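Teaching the socket lever: by hand or from the leader arm?

sorint
Posted Jan 17, 2019

We're setting up demos for a teardown task on Dell workstation boards. The arm has to come down beside the CPU socket, get a fingertip on the lever rod, release it and swing it up. The board stays in the chassis.

So far I've recorded 40 demos by teleop and the policy trained on them is poor. It gets to the socket and then hesitates next to the bracket. Has anyone here done this kind of thing by moving the arm by hand instead? I have both options on this cell.
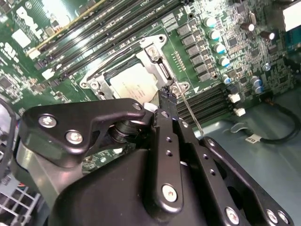 The other thing is speed. With the leader arm I need around 19 seconds per demo, most of it spent on the last bit of travel. I can't feel contact, so I creep.

Sorin Todorova
Viranholm bench 6

pollir_dave
By hand, for anything with contact. You feel the rod push back and you stop pressing. We did latches on the Pollirness cell that way and the demos came out shorter and much smoother.

kestrel_b
Disagree. If you hand guide, your hand and forearm are in the wrist camera half the time. The policy then learns from views it will never get at run time. We threw out 207 demos over that.

pollir_dave
You can hold it further back, above the wrist. We never had fingers in view.

kestrel_b
Then you have no leverage for small moves, and a 2 mm error puts you on the wrong side of the bracket. Also the force readings are garbage with somebody leaning on the arm.

mounirb
You can do both. Guide it by hand once with no camera recording, save the joint path, then play it back with the camera on and record that. Move the board a little and do it again. It takes longer per demo but the views are clean.

It does mean the playback won't correct itself if the board has shifted, so bolt the chassis down.

Mounir Belhaj

sorint
Playback might work for the approach. I don't trust it for the lever itself, the spring tension varies from board to board.

mounirb
Split it then. Playback to just short of the rod, teleop from there. Turn the leader scaling down for the second part. Ours is set to a quarter and I stopped creeping.

kestrel_b
That I can agree with. Check the hesitation too. If you pause at the same spot in every demo, the policy will pause there. Cut the idle frames before you train.

pollir_dave
Still think you're making it complicated, but yes, cut the idle frames.

sorint
I do pause there, every time. I'll trim the old set first and retrain before recording anything new. Scaling is at full right now, so that gets changed as well.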